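Bagging Station: Pictures from the Data Collection

Posted April 8, 2022 by Imke Wegener

The bagging station at Fullbridge has been running since October. The work there is simple to describe. A person drives the arm through a packing task, the cameras and joint positions are recorded, and the recording goes into the training set as one example. The learning system never sees written instructions, only what the operators did.

The set for gift bags now stands at 468 recordings. Of these, 90 are held back for testing and are not used in training. The others are sorted by bag type, since paper bags with rope handles behave very differently from flat plastic ones.

Uwe Buschmann and Anneli Lahtinen do most of the driving. Hildegard Schmieder checks the recordings afterward and throws out the ones with dropped frames or a missing label. She also keeps the list of bags and paper, which is longer than you would expect.

The gallery opens with the wrist view, the one the operators watch most. 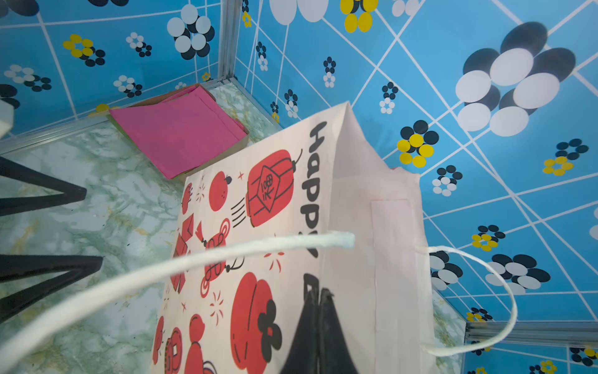
Wrist view, gift bag with red lanterns. Both gripper fingers are together against the lower part of the bag, and the pink paper is in the cardboard tray behind it.

Notes on the bags

Printed bags were added on purpose. The first 80 recordings used plain ones, and the model we trained on them did badly as soon as a bag had lettering or pictures on it. Gudrun Lammers bought a mixed lot of holiday and birthday bags after that, and we have kept adding to it.

Rope handles are the hard part. They swing, they get in front of the camera, and they can catch on a finger when the arm backs out. Operators are asked to keep going if a handle gets in the way and to clear it with the arm. We want those corrections in the set. A recording is stopped only if the bag tips over or the arm faults.

Notes on the setup

The patterned walls help the tracking software work out where the arm is. Plain panels gave it too little to hold on to, and we lost whole afternoons of work that way. The panels should not be moved or swapped in the middle of a batch — if one has to come off, close the batch first and start a new one.

Batches are 50 recordings long. Between batches the operator changes the bag, moves the tray to a new spot and writes both down in Stotura, our logging tool. The arm is sent home before anyone reaches into the enclosure.

What comes next

Zosbridge will get a copy of the gift bag set once Hildegard has finished her checks. After that the station switches to small boxes with lids. Anneli is writing the operator sheet for those now. Questions about the recordings or the file format can go to Uwe.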